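Right gripper won't release after a stop – two-arm table setup
Bench and Small Arms > Faults and Repairs

karstwell
Posted in April, 159 views

Two arms on one table, both running the Hindberg controller. When I hit the stop, the left gripper opens on reset like it should. The right one stays shut on whatever it has. Log shows fault 76 and then nothing. I've swapped the gripper cable end for end, no change.
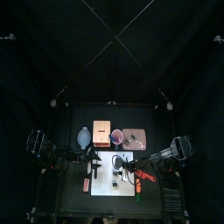
It only does it when both arms are working over the same part. Run the right arm alone and I can stop and reset all afternoon. With both going I got it 2 times before lunch. I've been prying the fingers open by hand with the power off, and I don't want to keep doing that.

ostler_b
76 is a supply dip on the Hindberg. Are both arms on one power supply? Mine did the same until I split them.

karstwell
One supply, the Drultholm that came with the kit. It's rated for both. I put a meter on it and didn't see a dip, but the meter is slow. Firmware is 1168 on both sides. 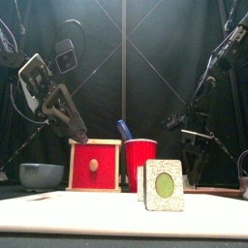 mudlark7
Don't split anything yet. 1168 has a bug where the second arm misses the reset if the first one answers too fast. Go back one version and try again. I don't buy the supply theory – a dip would hit both arms.

ostler_b
Not if the right one is at the end of the chain. Longer wire, more drop. A bug wouldn't log a 76.

mudlark7
Mine logged 76 with a separate supply on each arm.

fenrow
Whichever it is, stop using the reset to clear it. If the fingers let go late, your hand is in there. Power off at the wall and wait for the lights to go out.

karstwell
Fair point, doing that from now on. Rolling back the firmware tonight, second supply after that if it still sticks.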